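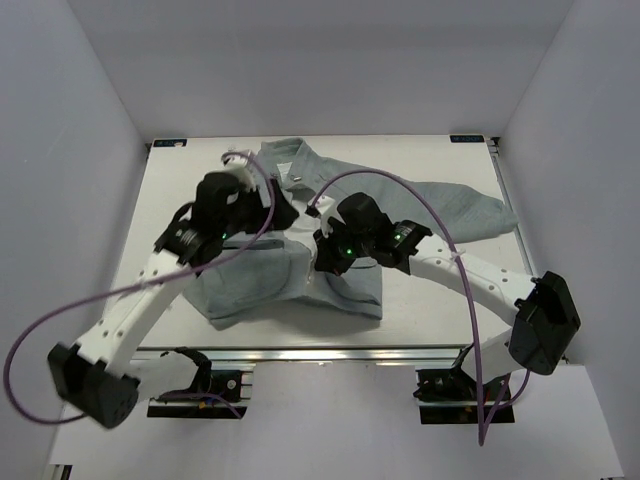 Toivo Aaltonen wrote that the district lookup was still putting his street in the wrong county commission district at 7:40 this morning, and that two of his neighbors got the same result. He asked whether he should wait or go ahead and sign the redistricting petition on paper.

Print this ticket | E-mail this ticket

Ticket 483
Subject: "Find my district" returns old boundaries for Stirniler precincts
Status: Closed
Opened by: Ulla Heiskanen, elections office front desk
Assigned to: Hạnh Ngô

Problem as reported
Residents on the east side of Stirniler who enter their address get District 4. Under the map the county adopted in August they are in District 11. The PDF map on the same page is correct. Only the address search is wrong.

Steps to repeat
Go to the voter page. Enter any even-numbered address on Haka Road. The result shows District 4 and the old commissioner's contact form.

Log

Hạnh Ngô: Confirmed with three addresses. Odd-numbered side comes back right. Cleared the page cache, no change.

Hạnh Ngô: Checked the boundary file on the test server. It has the new lines. The live server has a file with the same name and an older date. Replaced it and restarted the lookup. Haka Road still shows 4.

Ulla Heiskanen: Some 30 calls on this so far. Most people want to know if their petition signature will be thrown out. We are telling them the clerk checks signatures against the voter roll and does not use the website.

Sointu Partanen: That is right. The roll was updated before the petition went out. Please tell Mr. Aaltonen he can sign on paper today and write his street address as usual. He should leave the district box blank if he is not sure, and we will fill it in.

Hạnh Ngô: The lookup does not read the boundary file first. It checks an address table supplied by Rimik, and only goes to the boundaries if the address is missing there. The even side of Haka Road is in the table with the old district. The odd side was never in it. Sent Rimik the list of affected streets.

Cathal Mac Mathúna: Can we turn the table off until they fix it? The commission takes public comment on the petition tonight and people will be looking up their district.

Hạnh Ngô: Yes. Turned off at 2:15 p.m. Lookups are slower, a few seconds each. Haka Road, Heinonen Street and the mobile home park all return 11 now.

Ulla Heiskanen: Tried it from the front desk with my own address and two from the call list. All correct. Calling people back.

Hạnh Ngô: New table received from Rimik and loaded on test. Results match the adopted map for every street on the list. Moved to live, lookup speed back to normal. Closing.

Print this ticket | E-mail this ticket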